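Dirine Community Help
Home > Kitchens and worktops > Care and repair

Dull ring on marble-look worktop after using limescale remover

Posted by gestley_flat4
2019-03-01

We moved into a rented flat in November and the kitchen has a white worktop with a grey marble pattern. I don't know if it is real stone, quartz or laminate. The inventory only says "worktop, white, good condition" and the letting agent couldn't tell me any more.

Last week I used a spray limescale remover on the kettle and some of it must have run underneath. I didn't move the kettle until the next morning. There is now a dull ring where it stood. It is smooth if I run a finger over it, and it almost disappears when the surface is wet, but as soon as it dries it comes back. You can only see it properly with the light from the window behind it.

So far I have tried washing-up liquid, a paste of bicarbonate of soda, and a cream cleaner. The cream cleaner may have made it slightly worse. Our deposit is 1,000 pounds and I would like to get most of it back. Is there a way of finding out what the worktop is made of, and can the mark be removed?

3 replies

Karpenko113
Stop using the cream cleaner for a start. It is a mild abrasive and will dull a polished surface whatever it is made of.

To find out what you have, look at the edges first. Open the cupboard next to the cooker or dishwasher and look up at the underside of the worktop with a torch. Laminate has a chipboard core, and you will see brown board or a sealed backing sheet. Stone and quartz are the same material all the way through, or nearly so, and feel cold even in a warm room. Look at the cut-out for the sink as well. If the pattern stops at a thin line on the edge, it is laminate.

If it is solid, look closely at the pattern itself. Natural marble has veins that go down over the front edge in line with the ones on top. On cheaper quartz the veining is often only on the face.

The pattern on its own from normal standing height tells you very little. Ours is white with soft grey veins, and visitors have guessed all sorts.

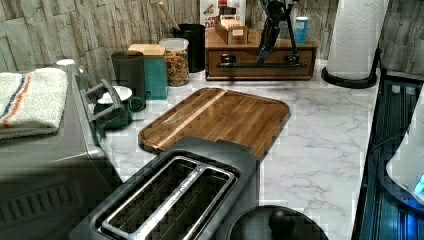
Our worktop, with the toaster and chopping board out.

Ours is laminate, fitted in 2013 by the previous owners, and I only know because they left the paperwork in a drawer.

What to do next depends on what you find. Real marble is etched by acid, and limescale remover is acid. The ring is then damage to the polish and no cleaner will shift it. It has to be repolished. You can buy marble polishing powder and do a small area by hand with a damp cloth, but try it behind the microwave first, and be aware that it can leave a patch shinier than the rest. With quartz, the resin may have been affected and I would leave it to someone who does it for a living. With laminate you can't polish it out at all.

Before any of that, wash the area with plain warm water several times and dry it with a clean towel. Bicarbonate leaves a film if it isn't rinsed well, and you may be looking at some of that on top of the original mark.

lamura_hill
just put the kettle back on it. mine has had a mark for years and the landlord never said a word

Teapot and Tiles
I would tell the agent now and not wait until you leave. We had a similar mark on a marble vanity top and reported it by email with two photographs. They sent somebody round and the repolishing came to 113 pounds, which we paid. I was expecting a good deal more.

Check your tenancy agreement for what it says about wear and tear. A faint mark that only shows in a certain light might be let go, but an acid mark is usually treated as damage. Keep the check-in photos if you have them. If the worktop wasn't photographed closely, there may be other marks that were already there.

For the kettle, boil it with citric acid in the sink area and keep a tray under it. The spray ones drip.

gestley_flat4
Thanks all. I looked under the worktop by the dishwasher and there is no chipboard, it is pale and solid, and the veins do carry on over the front edge. So it looks like marble. I rinsed it 4 times as suggested and the ring is a bit fainter but still there. I have emailed the agent and will leave the powder alone until they reply.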